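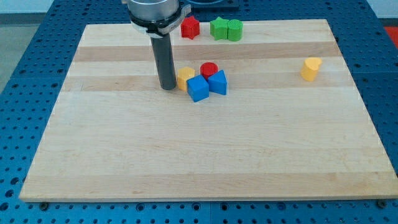

4.2 Do hardwood boards stay cleaner than plastic ones?

Figure 3. Pale board of the strip-glued type discussed in this section, with the strips running lengthwise from left to right.

The claim that wooden boards are "naturally antibacterial" is repeated in kitchen guides with a confidence the evidence does not support. We traced the version most often quoted in retail leaflets through three layers of secondary citation and ended at a bench study using a single species of wood, new and unscarred, with one inoculum and one drying time. Whatever that study showed, it did not show what happens to a board that has been cut on twice a day for several years.

Our own household survey was meant to fill part of this gap. Of 2744 households contacted in Montes and Urner, 2399 returned a usable form. Respondents were asked what their main board was made of, how it was washed, and when it was last replaced. We treat the answers on washing with caution. Tam, who ran the follow-up visits, found that in 58 homes where the form said "hot water and soap after every use," 13 had no dish soap within reach of the sink. This proves little about any one household, but it makes us doubt the tidy relation between reported washing and swab counts that earlier surveys have described.

A second problem is the glue line. Nearly all large boards sold today are built from strips (Figure 3), and the laboratory work we reviewed tested solid blocks cut from one plank. The proposed mechanism, in which moisture is drawn down into the grain and bacteria are stranded there as it dries, depends on grain direction and on an open surface. Strips laid flat present a different face to the knife than end grain does, and an oiled surface is not an open one. Studies that pool flat-grain, end-grain and oiled boards under the word "wood" are averaging across things that may have little in common.

Sinodico, which sells both kinds of board, supplied a summary of its internal tests favoring wood. The summary gives no sample size and no variance, and the raw counts were not released to us on request. We have left it out of the pooled estimate. Including it would have moved the result in the direction most readers would like, and we see no good reason to allow that.

What remains is modest. Deeply scored plastic was harder to clean than unscored plastic in every study that checked. For wood, the direction of the effect changed with the recovery method: rinsing favored wood, while scraping or destructive sampling removed most of the difference. Tan has argued (personal communication) that the rinse results reflect bacteria that are present but not recovered. The Ellurar samples described in Section 5 were collected partly to test this.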